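Swap Shelf Opens at Kutton Hall

If you've walked past the side entrance of Kutton Hall lately you'll have noticed the noise, the good kind! The Kutton Swap Shelf is up and running at last, and the first month has been a joy from start to finish. The idea is as plain as can be. Bring in household things you don't use anymore, take home things you do, and no money changes hands.

Nafula Makokha first floated it over soup at the winter social, after clearing out her late aunt's kitchen and finding she couldn't bear to put a single pie dish in the trash. She figured we might get a few boxes. Opening Friday brought in more than 200 items, and the line for the door reached the bike rack before we had even finished putting up the sign (thank you to everyone who waited, and to whoever was handing out the orange slices).

Kitchen things have been the runaway favorite. Mugs, bowls, baking pans, lunch boxes, the odd waffle iron – they go out nearly as fast as they come in. Books are slower but steady, and the puzzle corner has its own loyal crowd already. Woo-jin Ham has taken home 6 puzzles so far and brought back 7, so we think he's winning.
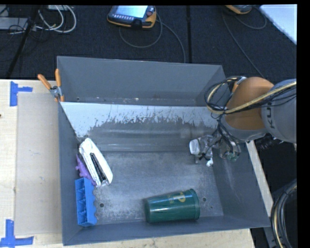 A green cup and a blue tray, among other items in a gray bin.

A few things we've learned along the way. Please wash dishes before you bring them, and tape lids to the containers they belong with. Chargers and cords should have a tag saying what they go to. We can't take mattresses, car seats, or anything with a gas tank, and we're full up on vases until the end of June. Really full. If you love vases, come see us!

We're also starting a repair table. Folks from Fundus, the bike shop on the corner, will be there with tools and plenty of patience for wobbly chairs, stuck zippers, and lamps that need a new plug. Nineteen people have put their names down for the first one, and there's still room if you'd like to join in or just watch and learn.

The Swap Shelf is open Fridays from 4 to 7 p.m. Use the side door and leave the ramp clear for strollers and wheelchairs. Big or heavy donations should come before 5, when there are more hands around to carry.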